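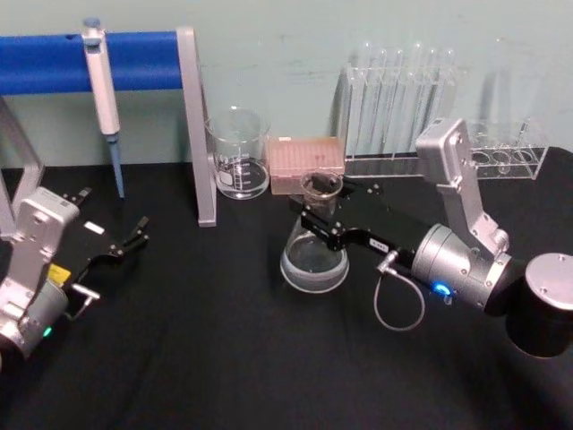 Laboratory > Bench Equipment > Liquid Handling Sets

Sudlow Bench Set, Ref. 1520

Print this page | E-mail to a colleague

The Sudlow set groups the small items needed for routine aqueous work at one bench position: pipette stand, tip box, tube racks and basic glassware. It is supplied by Brunbridge for teaching and quality control laboratories.

Pipette stand. Blue horizontal bar on grey metal supports. The pipette hangs vertically from a hook, tip downwards, and should be returned to the bar between transfers. Do not lay a pipette on its side with liquid in the tip. The micropipette is ordered separately.

Tube racks. Clear acrylic, in a tall and a low pattern. Tubes stand upright in either. Wipe with a damp cloth and mild detergent. Do not autoclave, and keep clear of acetone and other ketones. Maximum washing temperature is 60 °C.

Glassware. One beaker with spout and printed white graduations, one Erlenmeyer flask. Graduations are a guide to volume only and should not be used for dispensing to a stated tolerance. The beaker has a white patch for labelling in pencil. 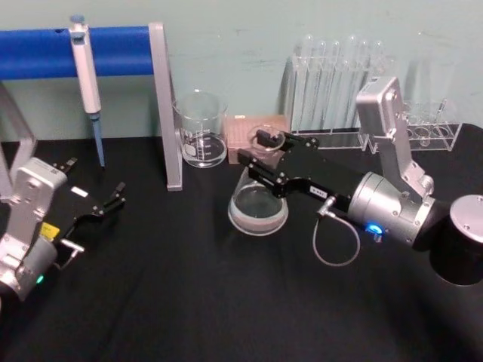 Tip box. Tips are held in a perforated grid and picked up by pressing the pipette shaft straight down. Keep the lid closed between runs. Refills are sold in packs of 8 under the Mosico name and fit the standard box only.

Petri dishes are not part of the set but may be added to the same order. Clear dishes are easier to read against a dark work surface.

Layout. Place the stand at one end of the bench, with racks to the rear and the flask in front. Left-handed users may reverse the stand.

Guarantee: 2 years on stand and racks. Glassware and tips are excluded. Breakages in transit must be reported with the delivery note number.

Technical enquiries: Josefien Segers. Spare parts and returns: Arnout Bakker.

Page revised 2020-11-03

2 comments | 8 shares

© Brunbridge Laboratory Supply | Contact | Terms of sale | Back to top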